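Open Day at the Wirau Workshop: My Gallery

Posted 2/2/18

So I finally got to go to the Wirau open day, and I took way too many pictures! Marama Brunton got me on the guest list back when I was still pestering everyone I knew for a ticket, and she let me hang around the demo table long after my group had moved on to the coffee. I've put a few notes with the gallery for the folks who asked what it was like (hi, Plerkedetti forum people). Click through if you want the big versions, they're up in the album with the rest.

1. Blue pegs and a white board
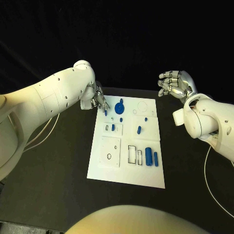 Two white arms, silver fingers, and a board full of blue pieces on a black table. The left hand is right over one of the little pegs. I could have watched this one all afternoon, and I pretty much did.

2. More about the peg board

I have nothing else worth posting from that table (my other shots came out as mush, sorry), but people keep asking, so I'll tell you what I remember. Marama says the small pegs are the ones that keep her up at night. The big cylinder she doesn't worry about so much. She did the talking for our group and she's great at it, she stops and waits while you look, and she didn't mind when a kid asked her the same thing 3 times in a row.

I asked if I could move a piece myself and got a very polite no. Fair enough!

3. The numbers on the whiteboard

Next to the door they'd written up their practice runs, 1262 tries on one line and 1214 on the line under it for the ones they were happy with. I copied both onto my hand so I'd get them right. A man from Kristiansen (they make the benches, I think, or maybe just sell them) wanted to know what went wrong with the others, and that turned into a long chat about fingertips that I only half followed. If anybody from the group took better notes, send them my way and I'll add them.

4. Getting there, and the next one

Parking is behind the Morkis building, go in past the loading dock and keep left. I went right and ended up in somebody's delivery bay. Our group was 17 people and that was plenty for the room, so get there early if you want a spot up front where you can really see the fingers.

There's another open day in April. Marama is taking names at the front desk, and mine is already on the list.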